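Ellum Tabletop Kit: Notes After One Month of Use

Posted Wednesday, August 29, 2018

Readers of this blog have asked for a considered opinion of the Ellum kit from Komico, and I am now in a position to give one. The kit was purchased at the regular price. Komico has had no part in the writing of this review.

The package consists of a pushing tool, a set of colored blocks, a calibration sheet and a license for Stolik, the software that records each trial. The arm is not included, and buyers should confirm with the seller that their mount is supported before placing an order. The printed manual runs to four pages. It is clear on assembly and nearly silent on everything else.

Installation was carried out by Khoa Vi in a single afternoon in July. The only delay came from the license key, which Stolik refused until the computer's clock had been corrected. Komico's support desk answered our message the next morning — a better response than we have had from larger suppliers.

We have since logged 2,106 trials against a target of 2,000. Of these, 708 used the star and the heart, the shapes we consider most demanding, as a small error in the point of contact will turn the block as well as move it. Liên Vi reviewed the logs and found the time stamps consistent throughout.

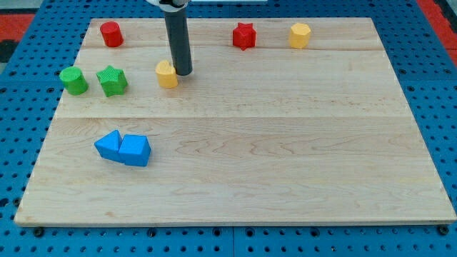 The blocks themselves deserve favorable mention. Their colors are strong and plain, and our vision software has had little difficulty telling one from another under ordinary room lighting. Replacement pieces, however, are sold only as a full set, and I would ask Komico to reconsider that policy.

Stolik is the weaker half of the product. Exporting a long session is slow, and the export window gives no sign of progress. File names cannot be changed in advance. The Hồ add-on is said to correct both faults, but it is priced separately and we have not tested it.

I recommend the kit to teaching laboratories that already own a suitable arm. Those who need flexible export should request a trial license first.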